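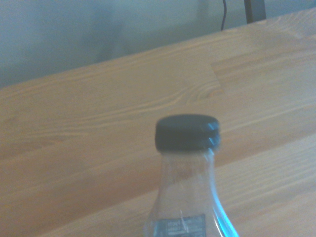
Screw cap on a clear bottle, close up.

Carrying water on the Treltadov track: bladder or bottles?

ridgeline_mick
Planning the full Treltadov loop in October. The tank at Hurkbridge hut is listed as unreliable, so I want enough capacity to get from the creek to the second camp without a refill. Currently using a Balton bladder. The hose valve has started to weep and a replacement costs 784 in the local currency, before postage. Is anyone using plain drink bottles on this section?

tarn_and_scree
Yes, for years. Ordinary screw-cap bottles in the side pockets, plus one soft flask for camp. You can see what is left without unpacking. Check the thread matches your filter before you leave. My Verstraete takes the common fine thread and weeps on the coarse one.

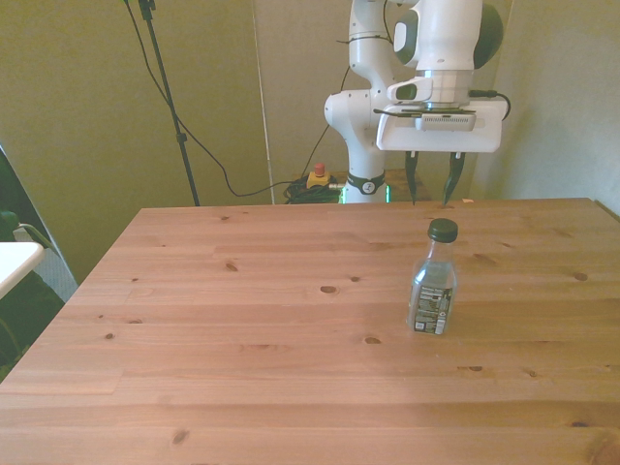

Clear bottle with a screw cap, on a pine table.

bpeeters
Disagree on the side pockets. The scrub past the saddle is head high and will strip anything not tied down. I lost two bottles there. Put them inside the pack, upright, against the back panel.
Bart Peeters

tarn_and_scree
A cord around the neck fixes that. Inside the pack means stopping for every drink, and in practice people drink less.

quoll77
Thin-walled bottles also crease. Once the crease goes white I stop trusting it. They are fine for a weekend, but I would not do the loop on them. A new valve is dear — running short past the hut is worse.

ridgeline_mick
Has anyone had one fail at the crease, or is that a precaution?

quoll77
Precaution. I had one leak at the base, but it had been frozen several times.

bpeeters
For what it is worth, the tank had water on 23rd August. The tap was stiff and the flow was slow. Filling a 500 mL bottle was easy. A bladder would not fit under the spout and I had to decant.

ridgeline_mick
That settles part of it. I'll take bottles for filling and keep the bladder as the reserve, with the hose off and the port plugged. Does the Balton plug hold under load?

tarn_and_scree
Mine does. Grease the O-ring.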